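The cell that packs bags, one year in

I said I would write something longer on how I keep the packing cell going, mostly for my own use, so I can find the settings the next time I forget them. It has been running in the back room at Killum since last August. It is a small cell: one arm, one two-finger gripper on a linear rail, a bench with white panels on the sides, and a controller in a cabinet under the bench. The arm is a Trivum, bought used. The gripper is one I put together from a Siddiqui kit, with my own fingertips.

What it does is simple to say. It picks up a bag, opens it, puts things in it and hands it off to the next station. The putting in was solved in a week or so. Almost all the time since then has gone into holding the bag.

Most of the upkeep comes down to three areas, and I'll take them in the order I do them.

First is the rail. The fingers ride on it, and if there is any grit on it the closing force goes wrong long before you can feel anything by hand. I wipe it down every morning at 7 with a dry lint-free cloth, then run the fingers fully open and fully closed with nothing between them and watch the motor current. On a clean rail the current is flat. If it has a bump in it I wipe again, and if the bump is still there I take the carriage off and clean the bearings. I've had the carriage off four times this year. One of those was my own fault, because I had been cutting fingertip blanks on the same bench and let the dust settle.

When the carriage goes back on, the rail screws get tightened from the middle outward, a little at a time. I used to do them from one end to the other, and the rail came out with a slight bow that I chased for two days. I put a paint mark on my torque driver now so I don't have to look up the setting.

Second is the home position. The controller counts encoder steps from the fully open stop, and fully closed should read 3124. I allow 4 either way. Outside of that I look at the fingertips before I touch the number. It is tempting to type in a new value and carry on, and I did that for most of the winter. What was really happening was that one fingertip had worked its way loose, and each time I changed the number I was hiding it a bit longer. The day it came off it went into a bag and I had to go and fish it out.

Third is the fingertips themselves, and they are the part I get the most email about. 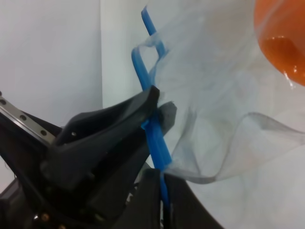
Fingertip shape matters more than closing force for thin material, and it took me a long time to accept it. My first set were flat pads with rubber on them, which came with the kit. They were fine on boxes and useless on film. The pads would close on a fold and the fold would slide out sideways as soon as the arm moved. The set I have settled on comes to a wedge-like point on the upper finger, with a sloped face on the lower one to meet it from below. With those I can go for the blue strip on the bag and leave the clear film alone. The film wrinkles and billows however it likes, but the strip is narrow and it stays where it is put between the tips. It gets pressed flat where they close on it, and I set the force by looking at how much it bulges out at the sides. A slight bulge is right for me.

I do check this by eye. I tried doing it with a force sensor from Hundavetti and I have nothing bad to say about the sensor, but the readings moved around with the room temperature and I ended up looking at the strip anyway. The sensor is back in its box. If somebody wants to tell me how to compensate for it, I would be glad to read it.

The tips wear. They wear at the point first, and you can see it as a shiny spot before it turns into a flat. I change them at 400 hours whether they look worn or not, and I write the date on a piece of tape inside the cabinet door. Changing them takes 13 minutes now. The steps, for my own reference:

Power off at the cabinet, and wait for the light to go out.
Move the fingers apart by hand, slowly.
Take the upper tip off first, then the lower.
Wipe the seats. Old thread locker builds up there and will tilt the new tip.
Fit the lower tip, then the upper, finger tight.
Slide a strip of paper between them, close by hand, and tighten with the paper held.
Pull the paper. It should come out with a steady drag and without tearing.
Power on, home, check for 3124.

The paper step is the one I would keep if I had to drop all the others. If it tears, the tips are meeting at an angle. If it falls out, they aren't meeting at all.

A few other things I have learned about the bench. Plain white panels behind the work were the best cheap change I made. Clear plastic against a cluttered background is very hard for the vision software, and against white the creases come up as gray lines it can do something with. Even light helps too. I had a desk lamp on one side for a while and the glare on the film was worse than having no lamp. For test items I like something with a strong color. Orange works well, and you can still make it out through the haze of the bag.

Cables are the next job. The one to the gripper motor flexes at the same spot every cycle, and I can feel a soft place in the jacket. I have a replacement on the shelf and a longer loop planned, with the clamp moved back toward the elbow — it should take the bend out of the worst spot. I also want to redo the cabinet fan, which has started to whine in the afternoons.

I'll post the drawing for the fingertips once I have fixed the hole spacing. The version I sent out in the spring has the lower seat too tight, so if you printed that one, open the hole up with a drill before you force a screw into it.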